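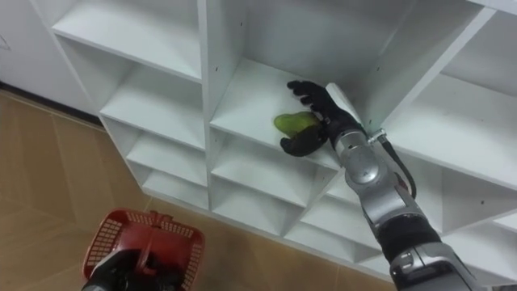
仕切りの多い白い棚

「女性ならではの視点でお願いします」に、そろそろ返事をしたい

先月、ブレクラ(Brekura)という文具の会社から、商品企画の座談会に出てもらえませんかとメールが来ました。書きもの仕事をしていると、こういうお誘いがたまにあります。文具は大好きなので、二つ返事で受けるつもりで読み進めたら、最後のほうに例の一文がありました。「ぜひ、女性ならではの視点でお話しいただければ幸いです」。

うーん、と声が出ました。腹が立ったというほどでもなくて、靴の中に小石が入ったくらいの感じです。歩けるけど、気になる。

だって、女性ならではの視点って何でしょう。私がペンに求めるのは、インクがかすれないことと、キャップがどこかへ行かないことです。夫に聞いても同じことを言います(夫のほうがキャップをなくすので、むしろ切実です)。座談会にはほかに男性が三人出る予定で、その人たちには「男性ならではの視点で」とは頼んでいないそうです。担当の方に聞いたら、ちょっと黙ってから「そうですね、書いてないですね」と教えてくれました。正直でいい人だと思いました。

つまり、男性は文具にくわしい人として呼ばれていて、私は女性として呼ばれている。ここが引っかかるんです。こっちだって万年筆の話なら一時間はいけるのに!

私が会社勤めをしていたのは31歳までで、ズストロウという中くらいの広告会社にいました。そこでもしょっちゅう言われました。化粧品、台所用品、子どもの学習机。そういう案件が来ると、席の遠い私のところまで営業の人がわざわざ歩いてきて「女性の意見を聞きたいんだけど」と言うわけです。当時の私は一人暮らしで、子どももいないし、台所ではほぼ卵しか焼いていませんでした。隣の席には小学生の子が二人いる男性の先輩がいて、毎朝お弁当まで作っていたのに、学習机の話は先輩を素通りして私に来るんですよ。先輩も横で苦笑いしていました。あれは私にも先輩にも失礼だったと、いまになって思います。

逆に、車や保険や不動産の案件では呼ばれませんでした。私、車の運転は社内でもかなりするほうだったんですけどね。

もちろん、言っている側に悪気がないのはよくわかっています。昔は会議室に女性が一人もいないまま、女性が使うものを決めていたわけで、そこに「聞いてみよう」と思う人が出てきたのは前進だったはずです。生理用品や授乳室の話なら、経験のある人に聞くのが当たり前だとも思います。私も母の世代の人からは「聞いてもらえるだけいいじゃない」と言われたことがあって、その気持ちを軽く扱いたくはありません。

ただ、一人だけ呼んで「女性代表」をやらせるのは、もうやめませんか。代表なんて無理です。女友だちと旅行の行き先を決めるだけで三日かかるのに、世の中の女性の意見をまとめられるわけがない。しかも代表にされてしまうと、変なところで気をつかうんです。私が「ピンクのペンケース、好きですよ」と言ったら、「やっぱり女性はピンクですね」と議事録に残るかもしれない。本当に好きなのに、言えなくなる。実際ズストロウのころ、私は会議でピンクをほめたことが一度もありません。好きなのに!

前に自分のブログでこの話をちらっと書いたら、ふだんより読まれて、表示回数が3847になりました(ふだんはその半分も行きません)。届いた感想には、看護師の男性からのものもありました。力仕事のたびに「男手だから」と呼ばれて、患者さんの話を聞くのが得意なことはあまり気づいてもらえない、と書いてありました。向きが違うだけで同じ話だなあと思って、何度も読み返しました。

じゃあどう頼めばいいのかというと、そんなに難しくない気がします。「毎日手帳を使っている人として」とか、「子どもの送り迎えをしている人として」とか、知りたいことをそのまま書けばいいんです。そうすれば、お弁当の先輩もちゃんと呼ばれます。女性に聞きたいなら、年齢も暮らし方も違う人を何人か呼んで、意見が割れるところまで聞いてほしい。時間もお金もかかるでしょうけど、商品を作るってそういうことですよね、たぶん。

ブレクラの座談会には、結局出ることにしました。返信には「文具好きの視点でよければ、喜んで」と書きました。送信ボタンを押すまでに二回消して書き直しましたが(小心者なんです)、翌朝には「ぜひそれでお願いします」と返ってきて、案内文のほうも直してくれたそうです。

座談会は10月です。当日は、インクのかすれとキャップの話をたっぷりして、ペンケースはピンクのを持っていくつもりです。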